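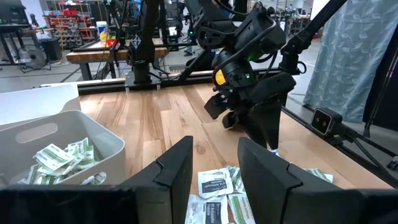 Badow Weekender -- tickets, camping, first aid bag

lowfader
Second wave of names went up this morning. Prumix closes the Saturday on the big stage and Banby is doing a live set in the barn at 3. Weekend ticket is 239 with camping. Anyone here going?

kettle_drone
Got mine in September. 239 is steep for two nights in a field, but I'd pay half of that for Banby alone.

stairwell9
I'm out. Last year the barn was full before the first act finished and the line never moved. They sold too many tickets, and adding a bigger name makes it worse.

lowfader
They say the barn has a second door this time. I'm packing the shared camp box now, so tell me if you need anything in it.

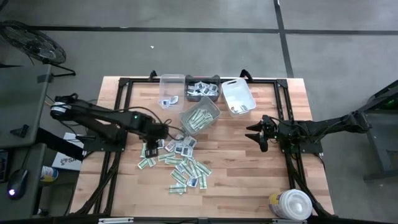 Small packets on the table, in a scattered pile

kettle_drone
Earplugs. The good ones, please. I lost mine during the Bach thing last year -- the organ piece with the subs under it.

stairwell9
That Bach set was the worst 44 minutes of the weekend. Slowing down a fugue and adding a kick drum is not new.

kettle_drone
Disagree. The sound in that room was great and people stayed for all of it. You were at the food trucks.

stairwell9
I heard it fine from the food trucks.
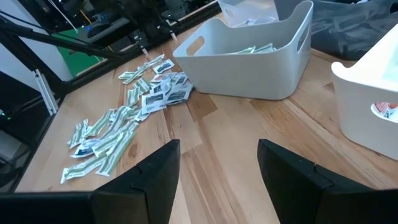

intan_p
The shuttle is what I would plan around. Last year it stopped at 2 and the walk back to the campsite is along a road with no shoulder. Bring a headlamp each. For the box, little sachets like those on the wood are fine, but put them in a zip bag or they end up all over the tent. Also check the gate rules on glass before you pack jars.
-- Intan Pillai

lowfader
Thanks Intan. Does the shuttle take cash?

intan_p
Card only last year. I haven't seen anything for this one.

lowfader
OK. More packing tonight.
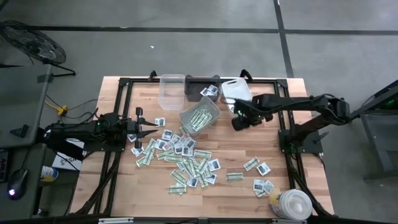
Packets spread out, containers at the back

stairwell9
If anybody drops out and wants to sell a day ticket under face value, message me. Saturday only. I'd go for Prumix.

kettle_drone
So you're going.

stairwell9
For one day.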